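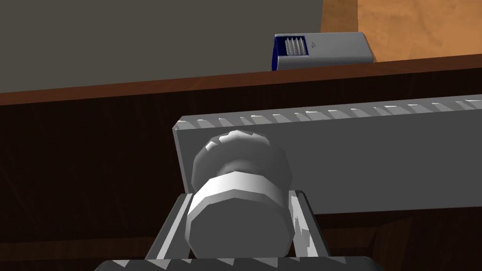
The Clindska comparison is a series of trials in robot simulation in which several grippers, arms and camera placements are put through the same household tasks, in the same virtual rooms, under the same controller. It is best known for its door and handle tests, and it has become a favorite starting point for people who want to know what a gripper can do before any metal is cut. The results described in this article follow the release dated 2020-08-04.

Background

The comparison grew out of Fuvham, an indoor simulation package with furnished rooms, hinged doors and cabinets. Fuvham let users swap the hand of a robot without touching the rest of the setup, and it was not long before people began swapping everything they could find. The trouble was that each user picked a different room and a different task, so no two reports could be set side by side. Clindska fixed the rooms, the starting positions and the time limits, and the results suddenly became a pleasure to read!

Grippers tested

The current release covers 5 grippers. The two that get the most attention are the Govindasamy, a parallel gripper with narrow fingers, and the Trurkow, a wider design with broad plates and a good deal more reach between them. The Govindasamy does wonderfully well on thin handles and drawer pulls, where its fingers slip into gaps the Trurkow can't enter. The Trurkow comes into its own on boxes and jars, and it forgives an approach that is slightly off center (a real help when the camera view is poor). The remaining three are variations on these two shapes, with different finger lengths and pads.

Arms and reach

Each gripper is run on a single arm first and then on a two-armed torso. The torso runs are the more exciting ones to watch, as the second arm can be left out of the way, used to steady an object, or sent ahead to the next task. Doors are the hardest items in the set. The arm has to meet the handle at a workable angle and then follow the swing of the door without twisting the wrist past its limit, and a gripper that holds on too firmly can be worse off than one that lets the handle turn a little between its fingers.

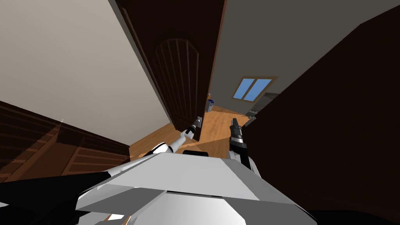 Why are the grippers compared in simulation first?
A simulated room can be reset to exactly the same state after every attempt, so each gripper meets the same door, the same handle and the same starting pose, and a bad grasp breaks nothing.

Cameras

Camera placement is tested along with the hands. A wrist camera gives a close view of the fingers and whatever is just past them, while a head camera looks down over both arms and keeps more of the room in view. Many users expected the wrist view to win everywhere. On small objects it did, but on doors the head camera was the better choice, with the wrist view often blocked by the gripper itself at the moment of contact. Running both at once gave the best scores of all, at the cost of a slower control loop.

Scoring

A full run has 2000 attempts per gripper, divided among doors, drawers and loose objects. An attempt counts only if the task is finished within the time limit. Dropped objects and slipped handles are logged separately, and these logs make surprisingly lively reading. Of the door attempts made with the Govindasamy, 479 ended in a slipped handle, most of them early in the swing. A change to the controller in March, which eased the grip force once the latch was free, brought later slips down sharply.

Limits

Contact and friction are simplified in Fuvham, and soft finger pads are treated as rigid. Scores for cloth and bags are therefore left out of the tables. Users who plan to build a gripper are advised to repeat the drawer tests on real hardware, starting with the lightest drawer.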